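Search this site Search Enter keywords Go

Student Projects - Second Year Studio, Public Space

Last updated: Jun 4, 2022

Sitting Down at Skornumholm: A Report on the Main Plaza

Group members: Nayeli Escobar, Tomomi Ichikawa, Orlando Chambi
Project adviser: Heriberto Tello

Why we picked the plaza

All three of us cross the plaza on the Skornumholm campus nearly every day, and when Mr. Tello asked each group to choose a place they already knew and look at it properly, we spent a whole lunch arguing for more interesting ones. Orlando wanted the bus station at Brodunham and Tomomi had her heart set on the old market in Grajales (she still brings it up). In the end we went with the plaza, partly because it was close and partly because we had all been complaining about it since our first week, and it seemed fair to find out whether we had a point.

Our question was a simple one. Why do people walk over this big open space and hardly ever stay in it? We started in March and gave ourselves the rest of the term, which sounded like plenty of time and then wasn't.

How we worked

We began by just going there, separately, at different times of day, and writing down whatever struck us. After that we compared notebooks, which was the most enjoyable part of the project, and agreed on the things we wanted to look into: the sun, the steps, and the routes people take. We also handed out a short questionnaire with only two questions on it, one about how long people usually stop on the plaza and one about what would make them stop longer. We gave out 65 of them and got 50 back, and we are very grateful to everyone who filled one in while clearly on the way to something else!

What we found

The first thing is the light. The paving is pale gray stone in large square tiles, and on a clear day, when you walk toward the main building with the sun over it, you end up squinting from one side to the other. The building itself goes dark against the sky, so visitors have a hard time making out where to head. Nayeli's cousin came to meet us once and stood for a good while trying to decide which of the two wings she was supposed to aim for. The answer is neither, because you want the part set back between them.

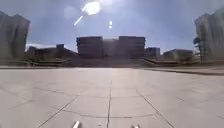
The steps were the second thing, and we changed our minds about them as we went along. We had them down as a barrier at first. They are wide and shallow, though, and they lead up toward the entrance so gently that you barely notice the climb, and several people wrote on their forms that the steps were the one spot where they would happily sit and eat a sandwich. Tomomi tested this over three lunches and reports that it is comfortable enough if you bring something to sit on. The ramp over to the left got less attention in our early notes than it deserved. Eliécer Cusi, who studies in the year above us and uses a wheelchair, was kind enough to go over it with us, and he told us that the slope gave him no trouble but that he would like the way to it to be clearer from the far end of the plaza.

The routes were the third thing. Most people go straight toward the steps, and the wide areas on both sides of that line are left over. We drew this on tracing paper, one sheet per visit, and laid the sheets on top of each other on the studio window.

What we would suggest

We would leave the paving and the steps alone. Our proposal is a loose group of shade canopies and benches off to one side of the main route, near enough to the steps that people can wander between the two, with a low sign pointing out the ramp. We made a cardboard model using the Gruvodex cutter in the workshop - the first set of canopies came out far too small and the second set fell over - and Mr. Tello thought the benches should face the steps so there would be somebody to watch. We moved them, and he was right.

If we had more time we would go back in winter, when the sun is lower and people might be looking for it instead of hiding from it. Orlando also wants to look at the plaza after dark, and he has started a notebook for that already.

Related projects
Waiting at Brodunham Bus Station
The Grajales Market Stalls
A Garden Behind the Workshop
Signs and Wayfinding for New Students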